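Wotell workshop talk -- speaker notes
Slide 4: Contact before vision
16 March 2022

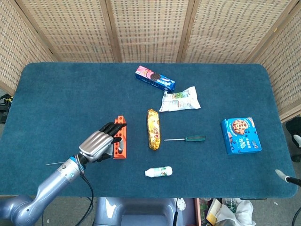 Hand at the orange block, head camera view. Other objects left on the felt.

Start with the question. How much of a grasp can be decided from the fingers alone once the hand is close? Okum uses the head camera to get near the object, then stops using it. From there on, only joint position and motor current go into the policy.

Point to the fingertips over the top edge of the block. At this range the hand hides part of what it is working on, so the camera is least useful right when we need it most.

Data: 557 demonstrations, all teleoperated, 5 objects. Say that the clutter stays on the table in every run -- boxes, a snack bar, the screwdriver. We did not clear it for training or for testing.

Test: 100 trials per method, 2 methods. Baseline is the Gomitz controller with the camera on the whole time. Don't read out the table, it is on the next slide. Just say the gap is largest on the block and close to nothing on the soft wrappers.

If asked about slip: we don't detect it directly. Current rises late and we miss the fast ones.

If asked about the Bednarek set -- different hand, so the numbers can't be compared. We plan to rerun it in October.

Next slide: results table.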